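Paper Mill Open Day at Wundstead

I had been meaning to get to the Fourie mill open day for years, and this spring I finally put it on the kitchen calendar in pen and went. Tuesday, of all days! I took the morning bus out from Cidham with a sandwich and a notebook I'd bought specially, which felt right for a paper mill.

They start you off with coffee and a place to drop your trash before the tour, and then you get a sticker with your group number on it. I was in group 14. I never did find out how many groups there were.

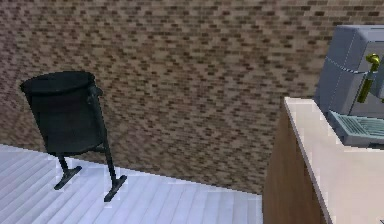
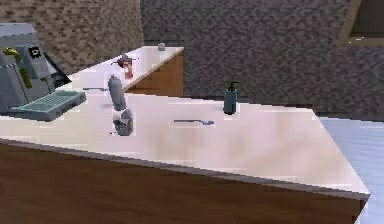

Sizwe Hlongwane wrote to me after I posted the first half of this: Please tell people to go to the rag room before anything else. We did it last and had five minutes there, and it was the part my kids talked about all the way home. Also, did they let you keep your sheet? Ours were still too soggy to carry and we had to have them mailed.

Well, Sizwe, I'm telling them! I did get the rag room first, by pure luck of the group number, and I agree with you completely. It's a long, low room up under the roof where cotton scraps come in by the sack and get sorted by hand on tables with wire mesh tops. Buttons go in one bucket, elastic in another (elastic is the enemy, I heard that word at least three times), and anything with polyester in it gets tossed back in a sack and sent away. The woman sorting could tell by rubbing a scrap between two fingers. She let us try and I got it wrong every single time, even on what I was sure was an old bedsheet.

From there you go down a very steep stair to the beaters. Wear real shoes. The oldest one is a Prernetti, a big oval tub with a roller on one side, and the rags go round and round in water until they stop being rags and turn into something like thin oatmeal. It takes most of a day. You can't hear a word anyone says while it's running, so our guide did her talk on the landing and then just pointed at things once we were down there. I liked that more than I expected to. You stand there, the floor hums up through your feet, and the stuff in the tub goes by again and again.

The vat room is where I could have stayed until closing. Two people work together, one dipping the mold and the other flipping the wet sheet onto felt, and they hardly look at each other. Dip, shake, tilt, flip. A full stack is 172 sheets with a felt between each one, and then the whole thing goes into the press and the water comes pouring out the sides all at once. A little boy in front of me yelled "It's peeing!" and the vatman laughed so hard he had to put the mold down.

Then we got our turn, with small molds, in a side room with rubber aprons. My first sheet had a hole in it you could put a thumb through. The second was thick on one end like a doorstop. The third I was pretty proud of, though the guide held it up to the window, made a sort of humming noise, and handed it back. To answer the question, yes, they let me carry mine home, pressed between two blotters with a rubber band around the lot. It spent the bus ride flat on my knees and it's now under the dictionary.

The drying loft was the last stop, all ropes and shutters, with the sheets hung over the lines in little bunches. They open and close the shutters by hand depending on the weather. There's a ledger up there from the early days, and the page it was open to had an order for 1,774 sheets of blue sugar paper, with a grumpy note in the margin about the color. I'd have happily read the whole book.

A few practical things. The tour is long, and there's nowhere to sit between the beaters and the loft. The shop is at the end and only takes cards. I spent 39 dollars, mostly on a box of offcuts in all different weights that I now feel too guilty to write on. The seconds bin by the door is where the bargains are, so look there before you look at the shelves. And the last bus back to Cidham leaves before the shop closes, as I learned by watching it go past the window with a stack of envelopes in my hand. I got a ride in the end from a couple in group 14 who'd bought even more than I had.

Next year I want to do the marbling afternoon too. You have to book that one separately, and it fills up by December.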